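Crafts > Wood Care > Oiling a Tabletop

Oiling a Tabletop

Few jobs pay you back this fast! A dull wood top can look wonderful again by dinner.

Step 1: Sand
Go with the grain, light pressure, long strokes. Wipe off every bit of dust (corners too).

Step 2: Oil
Pour a little on a rag and rub it in – watching the grain come up is my favorite part. Wait 16 minutes, then buff off the extra.
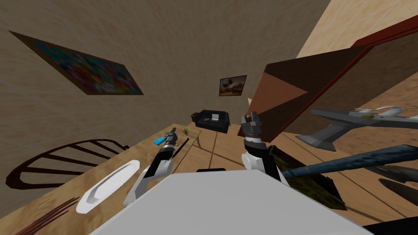
Step 3: Second coat
Let it dry overnight and do it all again. Lay used rags flat outside to dry, never in a pile, as they can catch fire.

50 shares | 2 comments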